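Seit Januar schlafe ich wieder. So richtig, meine ich, mit Durchschlafen und allem Drum und Dran, und weil mich inzwischen drei Leute gefragt haben, was ich denn gemacht habe, schreibe ich es jetzt einfach mal auf. Vorweg: Ich bin keine Ärztin, ich habe bloß sehr viele Nächte damit verbracht, die Decke im Schlafzimmer anzustarren.

Angefangen hat das Ganze nach dem Umzug. Neue Wohnung, neuer Job bei Durnent, und plötzlich lag ich um halb vier wach und war so munter, als hätte jemand einen Schalter umgelegt. Die ersten Wochen fand ich das noch halb lustig (ich habe in der Zeit erstaunlich viel gelesen!), danach wurde ich dünnhäutig. Ich habe in der Teeküche geweint, weil der Kaffee alle war. Ich bin mit dem Bus zwei Stationen zu weit gefahren, und zwar in beide Richtungen am selben Tag.

Natürlich habe ich zuerst alles falsch gemacht. Melatoninspray, Gewichtsdecke, ein Kissen für 88 Euro, das sich anfühlte wie ein Laib Toastbrot. Und dann diese App, Flirnero, die mir jeden Morgen eine Schlafnote gegeben hat. Ich bin ja jemand, der gern gute Noten hat, und so lag ich abends da und wollte unbedingt gut schlafen, damit die App zufrieden ist. Könnt ihr euch vorstellen, wie das ausgegangen ist. Nach 123 Nächten Daten wusste ich auf die Minute genau, wie müde ich war, und müde war ich trotzdem.

Meine Hausärztin hat erst mal Blut abgenommen. Eisen war niedrig, Schilddrüse in Ordnung. Dann hat sie mir einen Zettel für ein Schlaftagebuch mitgegeben, aus Papier, und gesagt, ich solle die App löschen. Das war der Moment, in dem ich kurz beleidigt war.

Das Tagebuch habe ich immer am Frühstückstisch ausgefüllt, noch vor dem ersten Kaffee. Wann ins Bett, wann ungefähr eingeschlafen, wie oft wach, wie fühle ich mich. Keine Uhr am Bett, also alles nur geschätzt, das war ausdrücklich so gewollt. Am Anfang stand da ständig „weiß nicht“. Nach einer Weile stand da auch mal „ging so“, und einmal habe ich hinter eine Nacht ein Ausrufezeichen gemalt.

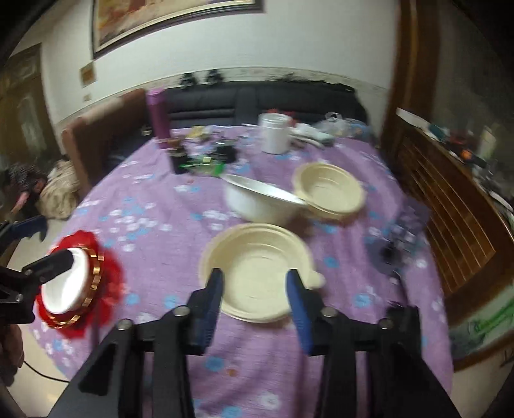
Blümchentischdecke und cremefarbene Schüssel

Der eigentliche Brocken kam aber erst mit dem Kurs. Den gibt es im Gesundheitszentrum Grotano, sechs Abende in der Gruppe, Verhaltenstherapie bei Schlafstörungen. Und dort lernt man als Erstes etwas, das völlig verrückt klingt: weniger Zeit im Bett verbringen. Ich durfte erst um halb eins schlafen gehen und musste um sechs raus. Jeden Tag! Auch am Wochenende! Die erste Woche war grauenhaft, das sage ich euch, wie es ist. Ich habe um elf Uhr abends im Stehen Wäsche gefaltet, damit ich nicht auf dem Sofa wegkippe, und Serien mochte ich irgendwann auch keine mehr sehen.

In der zweiten Woche bin ich dann eingeschlafen, kaum dass der Kopf auf dem Kissen lag (dem alten, nicht dem Toastbrot). Und um halb vier? War ich ein paarmal wach, klar. Dann bin ich aufgestanden, habe im Sessel gesessen und mit wenig Licht in einem alten Zarei-Katalog geblättert, Gartenmöbel, 535 Seiten, ich besitze keinen Garten. Sobald mir die Augen zufielen, zurück ins Bett. Alle paar Tage durfte ich eine Viertelstunde früher hinlegen, bis es gepasst hat.

Was bei mir außerdem geholfen hat: Kaffee nur noch bis mittags. Morgens gleich raus ans Licht, auch bei Nieselregen. Und abends ein Blatt Papier, auf das ich alles kritzle, was am nächsten Tag ansteht, damit es nicht nachts in meinem Kopf Polonaise tanzt. Den Lavendeltee trinke ich weiter, der bringt vermutlich nichts, schmeckt mir aber.

Bitte macht diese Sache mit der verkürzten Bettzeit nicht einfach auf eigene Faust, vor allem, wenn ihr viel Auto fahrt oder Medikamente nehmt. Im Kurs wurde das vorher bei jedem abgefragt, und eine Teilnehmerin hat einen anderen Plan bekommen als wir übrigen.

Schlechte Nächte habe ich immer noch, letzte Woche erst wieder zwei hintereinander. Früher hätte ich da schon 1000 Foren durchforstet, diesmal bin ich am nächsten Abend zur normalen Zeit ins Bett und fertig. Falls ihr Fragen zum Kurs habt, schreibt sie gern in die Kommentare, ich suche die Unterlagen heraus. Das 88-Euro-Kissen wäre übrigens abzugeben, kaum benutzt!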